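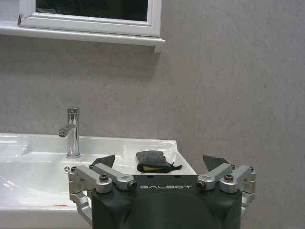
Polmont Releases Moschos 3, a Planning and Perception Toolkit That Lets Robots Change Their Minds Mid-Reach

2018-02-16

Polmont today released Moschos 3, the newest version of its software toolkit for robots that pick up, move and put away ordinary household things. The release brings a rebuilt motion planner, a new way of handling soft objects, and a replay tool that developers in our early access program have been asking for since the very first build. We are thrilled to get it out the door!

Moschos sits between a robot's cameras and its joints. It takes in what the cameras see, works out what can be grasped and from which side, plans a path for the arm, and keeps checking that plan while the arm is moving. Earlier versions did those jobs one after another. Version 3 does them side by side, so a plan can be adjusted while it is being carried out and the robot doesn't have to stop, back off and start over every time an object turns out to be a finger's width from where it was expected.

"The old planner was a very polite planner," said Rhiannon Landeg, who leads the motion team at Polmont. "It asked perception for an answer, waited for the answer, thanked it, and then went off and planned. By the time the arm got there the answer could be stale. Now the two talk the whole way through the reach, and it makes such a difference to watch. The first time we ran it on a full task we had half the office standing behind the monitor."

Small rooms, tight corners

Much of the work on this release was done in bathrooms. A bathroom packs a lot of trouble for software into a small space: shiny metal, glossy white surfaces with very little texture for a depth estimate to hold on to, mirrors, and fixtures that leave an arm only so many ways in. The team started collecting runs in October and built up a library of 700 recorded tasks, each one saved with camera streams, joint positions and the planner's own notes about what it was trying to do and why.
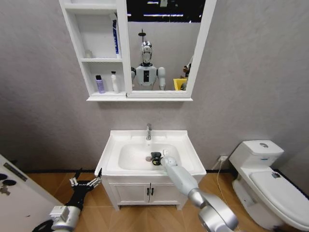
Reflection handling is the part of the perception update that took the longest to get right. A camera at head height will often pick up surfaces that look like more room, more shelves and more robot, and a simple mapper will happily add all of that to its model of the world. Moschos 3 looks for flat regions where the depth and the color disagree, compares what moves in them with the robot's own known pose, and marks the whole region as a single solid surface. With the mirror cabinet over this sink, the robot's chrome head, dark visor and white torso all show up in the glass, and the software has to understand that it is looking at itself while the right hand is busy down in the basin with a small black and yellow object. The shelves beside the mirror, on the other hand, are real and have real bottles on them, so they need to stay in the map as things to keep clear of.

"That boundary between the mirror and the open shelves was our favorite test," said Ieuan Ifans, a perception engineer on the project. "Same cabinet, same white edging, and the right answer is completely different on each side of it. We had one build that treated everything as mirror and one build that treated everything as shelf – neither was much fun."

Soft things get their own model

Moschos 3 also includes Rillidska, a new module for objects that don't keep their shape. Cloth, pouches, cords and folded fabric have always been awkward for grasp planners, which like to fit a neat box or cylinder around a thing and squeeze the middle of it. Rillidska skips the box. It looks for folds, edges and thick spots, scores each one as a place to grip, and passes the planner a ranked list along with a guess at how the fabric will hang once it is lifted.

Drawstrings and other trailing parts are tracked separately from the main body of the object. If the planner knows a cord is hanging off one end, it can leave room for that cord on the way past a faucet or a door handle. Developers can turn the cord tracker off for tasks that don't need it and get the processing time back.

Rillidska works with two-finger grippers and with multi-fingered hands. The grip suggestions are different for each, and a robot with different hands on its left and right arms can ask for both lists at once. The module picks the arm with the shorter safe path by default. A preferred arm can be set in the task file.

Close-up and wide views, working together

Another big change is how Moschos combines cameras. A camera mounted at the wrist gets a wonderful close look at the target in the last part of a reach, but the gripper itself fills a lot of the picture. A head camera sees the whole work area and then loses the target as soon as an arm passes in front of it. Earlier versions switched from one to the other at a fixed distance, and the switch was a common place for things to go wrong.

In version 3 there is no switch. Every camera adds to one shared estimate, weighted by how clear its view is at that moment. The robot's own hardware is masked out of each view using the joint positions, so fingers and linkages are never mistaken for part of the object. When one view gets worse, its weight drops smoothly and the others take over.

"I was a skeptic on this one and I'm happy to say so," said Lowri Dafis, who runs testing for Moschos. "I expected the blended estimate to be mushy. I spent a good two weeks trying to break it with glare and with arms crossing in front of each other, and I did find bugs, quite a few of them, but they were in the masks and we could fix those. The blending itself held up beautifully."

The Badon replay tool

Early access developers will be happiest, we suspect, about Badon. It is a desktop replay tool that opens any recorded Moschos run and plays it back with every camera stream lined up in time against the plan. You can pause at any point, see which grip candidates were on the table, see why the planner threw some of them out, and then change a setting and ask what it would have done differently from that moment on. No robot has to be powered up for any of this.

Badon grew out of an internal script that Mackenzie Arsenault wrote to settle an argument over a missed grasp.

"I wanted to line up the wrist camera with the plan and just look," Arsenault said. "Then somebody asked if it could show the head camera too, then somebody wanted to scrub backward, and then people were filing feature requests against a script that lived in my home folder! It's a proper tool now, with a proper installer, and I still use it every single day."

Notes can be pinned to a moment in a run and shared with a team. Runs can be trimmed before sharing, and there is an option to blur chosen areas of a stream for recordings made in people's homes.

What else is in the release

There are 13 sample tasks included, up from four in the last version, all written in the plain text task format so they can be copied and edited. They cover picking up small items from a basin or a counter edge, placing upright containers on a narrow shelf, opening cabinet doors with vertical handles, and handing an object from one arm to the other.

The task format has picked up a few additions. Authors can now mark a zone as "reach over, don't touch," set a top speed for a single step, and name a fallback step for when a grasp fails. Task files from version 2 load without changes. Files from version 1 need to be run through the converter, which ships in the tools folder.

Error messages have been rewritten from top to bottom. The old planner had a habit of reporting "no valid path" for almost anything that went wrong, including a camera being unplugged. Messages now name the step, the arm and the thing that got in the way.

Known issues at release: the cord tracker can lose a dark cord on a dark surface, and Badon is slow to open very long runs the first time. Curved mirrors aren't handled yet and should be marked by hand in the map. Fixes for the first two are already in testing.

Getting Moschos 3

Moschos 3 is available now to all current license holders through their regular download page. Badon is included in every license. Rillidska is switched off on install and can be turned on in the settings file. Research groups and schools can apply for a no-cost license, and those already holding one will find it carries over.

The team will hold an open online walkthrough for developers, with a live planning session and plenty of time for questions. Sign-up details will go out on the developer mailing list.

"Please send us your weird failures," said Ifor Lloyd, product lead for Moschos. "The good runs are lovely and we do enjoy getting them, but a recording of a robot being confused by a soap dish is worth so much to us. A lot of what is in this version came straight from recordings like that, and we've already started a list for the next one."

About Polmont

Polmont makes planning, perception and debugging software for robots that work with everyday objects. Its tools are used by robot builders, research labs and integrators.

Press contact: Ifor Lloyd, Polmont product office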